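Soledad Castellanos
Thread on how I finally sorted out the tea and seed packets in this apartment. It will be long. Skip to 9 if you only want the part about the cardboard tray.

1/
For years all small packets lived in one drawer. Tea samples, seeds, yeast, the little sachets that come with a bread mix. If I wanted one thing I took out everything. I bought basil seeds three springs in a row because I never found the ones from the year before.

2/
In April I emptied the drawer onto the bed and made a list. It took an evening. A lot of it was past its date. The yeast went first, then anything with no label left on it. I kept old seeds if the packet was still sealed, because most of them will sprout anyway, just fewer of them.

3/
The list is a plain spreadsheet. Columns are name, kind, date, where it is, and notes. I tried an app for a week and went back. Typing is faster for me than filling in a form on a phone, and I can sort by date, which is the only thing I really use it for.

4/
What I tried before, in order:
A shoebox. Everything slid to one end.
A recipe card file. Good height, too deep, packets sank.
Zip bags by type. Fine until you have eleven bags.
A hanging shoe organizer on the pantry door. It swung every time the door opened and things fell out.

5/
Vilmos Barta replied to me last month asking why not just use jars. Jars are good if you have a lot of one tea. I have two or three packets each of many teas. Also I want the printed label with the brewing time on it, and I don't want to copy that onto a sticker.

6/
What packets need is to stand up, with the label facing you, and not lean on each other. That's all. Once I wrote that down it was clear I wanted narrow slots. Drawer dividers for silverware are too wide. Makeup organizers are closer, but the ones I saw cost more than the tea.

7/
A cardboard divider tray does it. The one I have came from Ditton, a packing supply place across the river, and it's sold for shipping small bottles. Cheap, light, and if a slot gets stained I can cut in a new partition. They sell them flat too, and you put them together yourself.

8/
Measure your packets before you buy. Mine are not all the same width. The Plerkuvine teas are the narrow ones and fit with room to spare. Bakos seed packets are wider and I fold the top down once. Anything bigger than that goes on the shelf behind, in a plain box.

9/
I do the sorting at the table with the laptop open next to the tray. One packet goes in, one line gets typed. It's slow but you only do it once. If you put everything in first and plan to type it up later, you won't type it up later. I know from the shoebox. 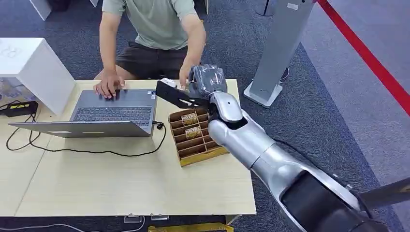
10/ How I lay it out
Back rows are for things I use less. Front rows are for this month. Left to right is alphabetical within a row, but loosely. I don't move a whole row over for one new packet, I put it in the nearest free slot and fix it when I next have the list open.

11/
Leave slots free on purpose. My first try had every slot filled and it was useless within two weeks, since each new packet had no place and ended up lying on top. Now I stop at a bit over half.

12/
Each slot has a code in the spreadsheet. Rows are letters, columns are numbers. I did not write the codes on the cardboard. I thought I would need to, but the tray is small enough to count across with a finger.

13/
Someone asked about labels. I use the packet's own label if it has one. For loose seeds I saved from the balcony I fold a strip of paper into an envelope and write the plant and the month on it in pencil. Pen fades on the windowsill side.

14/
Someone else asked about damp. Cardboard is not a good idea above a kettle or near a sink. Mine sits on the shelf in the hall, and it comes to the table when I'm working on it and goes back after. If your kitchen is humid, put the seeds in a tin and keep the tray for tea.

15/
Costs, since I get this question every time: the tray was 900 forints and I had everything else. The Trirkitz plastic version was over 2,000 and the slots were too wide for my packets. I would still get the plastic one for a workshop, for screws or fuses or anything oily.

16/
Things I would do differently. Check the height of the shelf first. Mine clears it with almost nothing left and I have to pull the tray straight out, no tilting. Also start with the seeds. They have real dates that matter, and tea will wait.

17/
Does it save time? A little. Mostly I stopped buying doubles. No basil this spring - the old packet was in C4, sealed, and half of it is on the balcony now.

18/
Vilmos wants the spreadsheet. It's nothing special but I'll clean it up and post a blank copy this weekend. If you use another kind of divider that fits wide seed packets without folding them, tell me which one. I still fold the Bakos ones and the tops are starting to tear.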